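Week 9 — Small press publishing, outdoor and travel titles

Handout notes, typed fast, check against your own.

Last time: who buys a trail guide. Today: keeping one in print.

Print runs. Jedness did 1063 copies of the Sitthorpe walks guide, first edition. Sold out by September of the second year. Reprint was 305, higher unit cost, same cover price. Work out the margin yourselves before the seminar — it's thin.

Updates. Trails move, bridges close, parking fees change. Options:
- errata page on the website (cheap, few readers look)
- slip sheet tucked in the book
- new edition, new ISBN

Rule of thumb for a new ISBN: substantial changes to the text. Fixing typos dosen't count.

Page count. Trorton guide came in at 271 pages, too heavy for a jacket pocket. Second edition dropped the history chapters and sold those as a seperate paperback. Both did ok.

Maps. Get permission in writing. Budget for redrawing. Grayscale maps need thicker lines than you think, print a test page.

Distribution — wholesaler discount vs. selling direct to park shops. Returns! Read the contract for who pays freight.
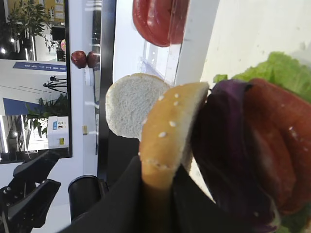

Zahira Subramaniam wrote back on the draft of these notes that park shops are slower to pay than any wholesaler, and that she'd keep some 100 copies at home for talks and mail orders. Add that to your cash flow sheet.

For next time: read the Raju contract, mark the reversion clause. One page, what would you change and why. Bring a guide you own with notes on the index.

Questions to Cor Wouters, publishing office | Back to top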